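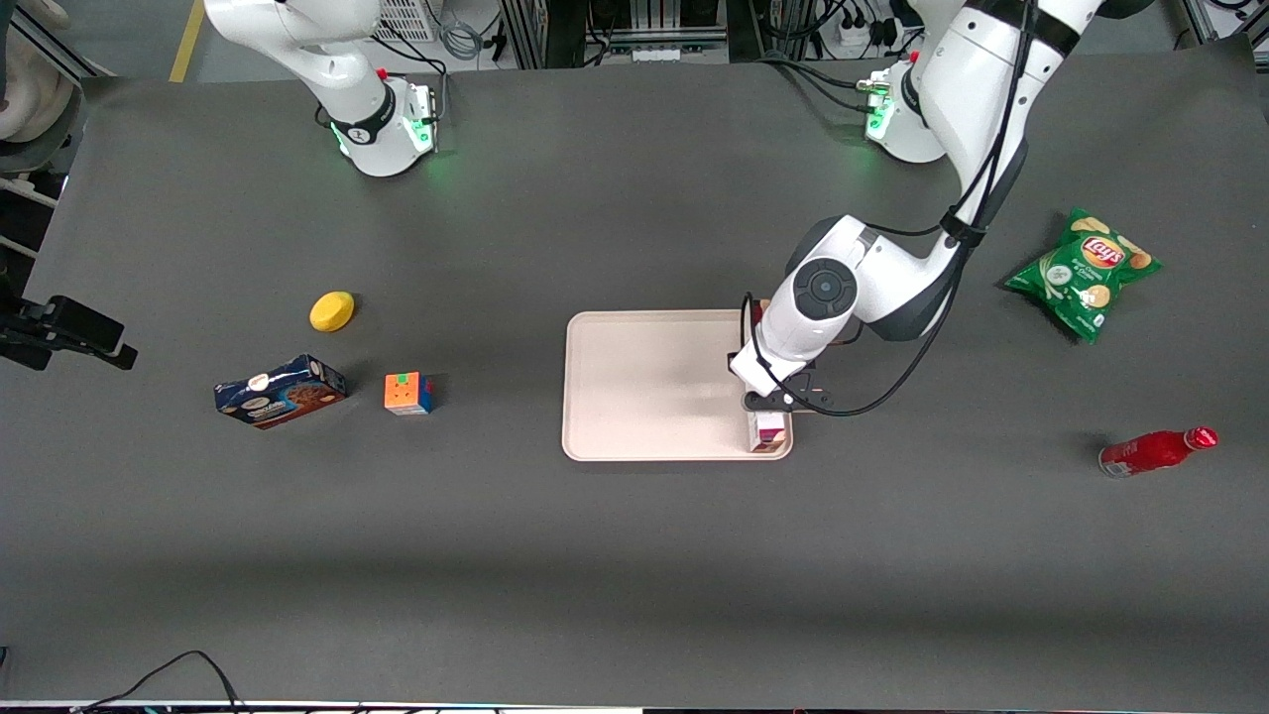 A grey tabletop with a few everyday things on it.

Sunday lunch and the long way home

Milagros Valderrama has put the kettle on before I've got both shoes off, and she is already halfway into a story about a bus. It takes a while for the bus to become relevant, but I've learned over the years to let her go at her own pace, and the cake helps.

She has been cooking Sunday lunch for her street for 30 years, in the same narrow kitchen with the window that won't quite shut. "I didn't set out to do it," she says, cutting me a slice I would call two slices. "I'd made too much rice. Suqin Shi from next door was out watering her tomatoes, so I called her over the fence, and she brought her sister, and they stayed until it was dark."

The following Sunday she made too much rice on purpose.

These days people come from a few streets over as well, and there's a folding table in the hall for when the weather turns. Everyone brings something, though Milagros is firm that it needn't be good. One neighbour, Niall Purves, turned up to his first lunch with a tin of peaches and no opener. "He was so embarrassed, poor love," she says. "He'd only just moved in. I told him peaches were exactly what we needed, and then of course I had to find something to do with them." She served them warm with ginger and a bit of brown sugar, and he has asked for them every summer since.

I ask about the recipes, which live in a fat blue exercise book held together with a rubber band. There are 73 of them, some in Spanish, some in English, and a good many in Yulan Luo's neat handwriting, from the winter when Milagros had her wrist in plaster and had to dictate. "Yulan would stop me and say, how much is a bit? And I'd say, you know, a bit! We nearly fell out over the soup." The soup is on page one now, with proper measurements, and Milagros admits that it's better for it.

The bus comes back into it around the second cup of tea. It was the 435, and she caught it from the market every Saturday with her bags on her knees, past the oval and the old Ivico shop and all the way round by the river. Her daughter has offered to drive her many times. "But I plan the lunch on that bus," she says. "I look at what I've bought and I look out the window, and by the bridge I know what we're having."

And this week? She lifts the tea towel off a bowl of dough on the bench, has a look, and puts it back. "Empanadas," she says. "Come at noon, and bring a chair if you've got one."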